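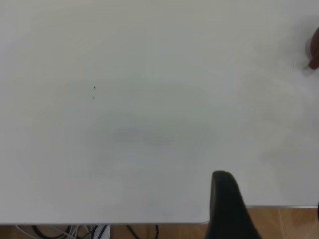
Jaria Wrist Camera Kit
with the Ultlow blank-surface calibration method

Product overview | What's in the kit | The method | Results | Fitting | Ordering

Jaria is a small wrist camera kit for robot arms that work over a bench or table, and it comes with a way of teaching the arm where the table is that we have been fussing over for a good long while. The camera is the part you can hold in your hand, but the method is what most people write to us about, so we have given it plenty of room on this page (get yourself a cup of tea if you are the sort who reads to the bottom).

What it is for

If you have ever tried to get an arm to pick up something thin, a washer or a slip of card, you will know that a few millimetres of error in the height of the table makes all the difference. Too high and the fingers close on air, too low and they scrape. Most people fix a printed target to the table and calibrate against that, and it works very nicely until the target curls or somebody moves the table to sweep behind it.

Jaria does the job with no target. The method looks at the table itself: its front edge, the way the light falls away across it, and whatever little specks and smudges happen to be on it. A plain white tabletop used to be the very worst case for this sort of thing, and it is the one we chose to work on first. A white surface with a couple of tiny dark specks and a faint grey patch has more to go on than you would think! The gripper finger stays in view too, and the software uses its outline as a fixed reference.

What's in the kit

Wrist camera with mounting plate
Cable, with clips to keep it tidy along the arm
Set of spacers for slimmer wrists
Ultlow software licence for one arm
Printed guide, with the calibration moves drawn out

The kit does not include an arm, a gripper or a table.

How the method works

Ultlow is the name of the software, and also of the method, which has caused a bit of muddle over the years and is entirely our own doing. The arm makes 6 slow moves over the table, low enough that the front edge comes into the picture at least once. At each stop the camera takes a still. Ultlow then finds the straight line of the table edge, picks out any small marks it can see again from one stop to the next, and works out the height and tilt of the surface that would make all of them agree.

Marks that turn up once and never again are dropped, and so are soft shadows from objects standing near the side of the view, as these slide about when the camera moves and would otherwise pull the answer off to one side. The floor beyond the edge is ignored altogether, cables and tiles and all. Early versions took far too much interest in tile joints, which are lovely straight lines and quite the wrong ones, so the present version decides which side of the edge is table before it does anything else.

You do not need to clean the table specially. Please do wipe up crumbs that might roll, though, as a mark that shifts between stops is worse than having no mark.

What we found

The full trial was run at our Derkesow workshop in November, led by Nandini Thampi, who also wrote most of the method. She and the team made 693 calibration runs on plain, unpatterned surfaces, under the ordinary ceiling lights and with the blinds however they happened to be that day. In 205 of those runs the table was deliberately nudged beforehand, so that the old calibration was wrong and the arm had to find the new one from scratch.

The runs on nudged tables came out as well as the others, which pleased us very much. The weak spot was glossy surfaces, where bright reflections can pass for marks and then wander off as the arm moves. On those the software will usually say that it isn't sure and ask for another set of moves. We would sooner it asked than guessed, and we have left it rather cautious on purpose.

Very dim rooms are also troublesome. If you can read the printed guide comfortably where the arm is standing, you have enough light.

Fitting and care

The plate goes on the wrist with the lens looking down past the fingers. At least one finger should show near the bottom of the view; if neither does, add a spacer. Black fingers give the cleanest outline on a pale table, and pale fingers do better on a dark one. The mount is rated for 2,000 refits, should you be swapping it between arms. Wipe the lens with a dry cloth.

Gounder gripper fingers fit without spacers. For other makes, send us the wrist diameter and we will tell you which spacer to use.

Ordering

Kits are built to order at Derkesow. The trial notes, with the run-by-run results, are sent free to anyone who asks, whether or not you are buying, and Nandini is happy to answer questions about them.

Page last updated 31 January 2023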